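Dish rack: in the sink or out on the counter?

fledix49
Moved into the Ekbridge place in November and we're still arguing over where the dish rack lives. The sink is a double one set into a thick white island, open underneath so you see all the pipes. I say keep the rack down in the left basin – drips go straight down the drain and the counter stays clear. My husband says it eats half the sink. Anyone do this long term?

Ville Kauppinen
Did it for 2 years and loved it. Leave the other basin for washing and you're fine. Just measure first, mine was a Kartha and the feet sat crooked over the drain.

pastaforfive
Nope, sorry Ville. With kids I need both sides! One for soaking, one for rinsing. Get a tray and put it on the counter.

Ville Kauppinen
Then you've got a puddle tray to empty every day, no thanks.

mikkel_h
Why is everybody hand washing? If you've got a dishwasher, run it and put the rack in a cupboard.

fledix49
Pans and the good knives, mostly. And I'd like to close in that open space below one day, but the quote was some 4000 and I nearly choked.

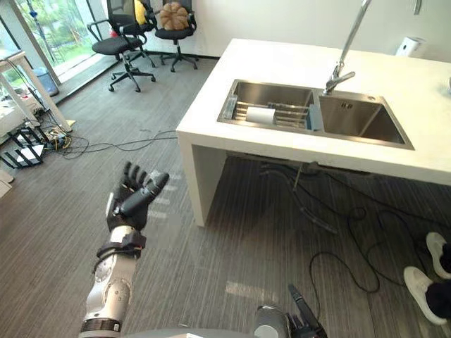
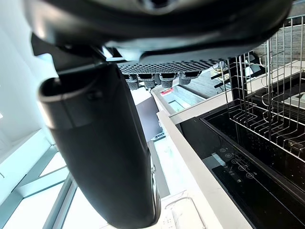
Reply from pastaforfive
OK, that's a nicer sink than I was imagining, and I like the tall faucet. Still think you'll miss that left basin the first time you have people over for dinner. Where do the big pots go?

Ville Kauppinen
In the right one, same as mine did. Leave it where it is!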